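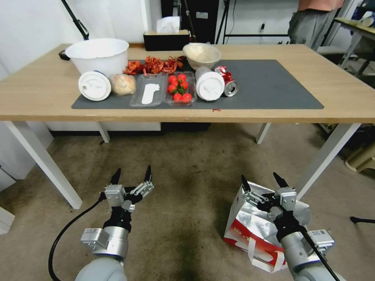 Wilma Vanhove
Training Kitchen Supervisor, Jasham

Section 8. Setting Up and Clearing the Sorting Table

8.1 Purpose

This section sets out how the sorting table in Room 202 is to be prepared, used and cleared. It applies to all persons working at the table, including visitors from Van der Linden. It should be read together with Section 2 (Hand Washing and Protective Clothing).

The table is used for separating fresh food, dried food, reusable containers and waste. Typical items are onions, tomatoes in clear trays, dried red chillies, bowls, white cylindrical containers and used drinks cans.

8.2 Before use

1. Wipe the wooden table top with a damp cloth and dry it at once. Do not leave standing water on the wood.

2. Lay the dark grey mat flat on the table. Press down any corner that lifts.

3. Place the white bucket at the back left of the table, with its opening facing upwards or tilted slightly towards the user.

4. Keep the right-hand part of the mat clear. Sorted items are moved there one at a time for checking.

Note: The mat is listed in the stores catalogue under item 863. A worn or split mat must be replaced before work begins.

8.3 Placing the items

1. Set fresh produce towards the front of the mat. Onions are placed singly and unpeeled.

2. Leave cherry tomatoes in their clear plastic tray. Stalks need not be removed at this stage. Carry the tray with both hands, as the sides bend easily.

3. Heap dried chillies towards the back of the mat, away from the front edge. Small pieces break off readily and should be gathered up at the end of the session.

4. Stand any bowl containing food behind the trays, where it is less likely to be knocked.

5. Lay white cylindrical containers on their sides with the lids facing the user. Check that each lid is fully closed before laying the container down.

6. Place crushed cans apart from open food wherever space allows.

CAUTION: Crushed cans may have sharp edges. Hold them by the rim end and do not attempt to flatten them further by hand.

CAUTION: Wash hands after touching dried chillies. Do not touch the eyes or face until this has been done.

8.4 Sorting

1. Begin with waste. Remove cans and place them in the metal recycling box kept beside the door.

2. Remove anything that is not food or a food container. Insoles, flat white cut-outs and similar objects are sometimes put into spare trays for convenience. A tray that has held such an object must not be returned to food use.

3. Transfer fresh produce to the cool store. Tomatoes that are split or soft are to be set aside in a separate tray and entered on the Getix sheet.

4. Transfer dried chillies to a lidded jar. Label the jar with the contents and the month of packing, for example "Chillies, September".

5. Cover any bowl of food and hand it to the person in charge of the kitchen. Its contents must not be tipped into the bucket.

6. Put the cylindrical containers back on the lower shelf, upright, with the lids uppermost.

Note: The bucket is reserved for peelings and other dry vegetable waste. Liquids are to be poured away at the sink.

8.5 Clearing the table

1. Lift the mat by its two shorter edges and shake loose fragments into the bucket.

2. Check the table top and the front edge of the mat for small pieces of chilli skin.

3. Inspect the carpet beneath the table. Spilt food should be picked up before the vacuum cleaner is used.

4. Empty and rinse the bucket, then return it to its place.

5. Sign the Prastadex log. Faults with the table or mat should be reported to Henk De Haan, Stores, before the room is locked.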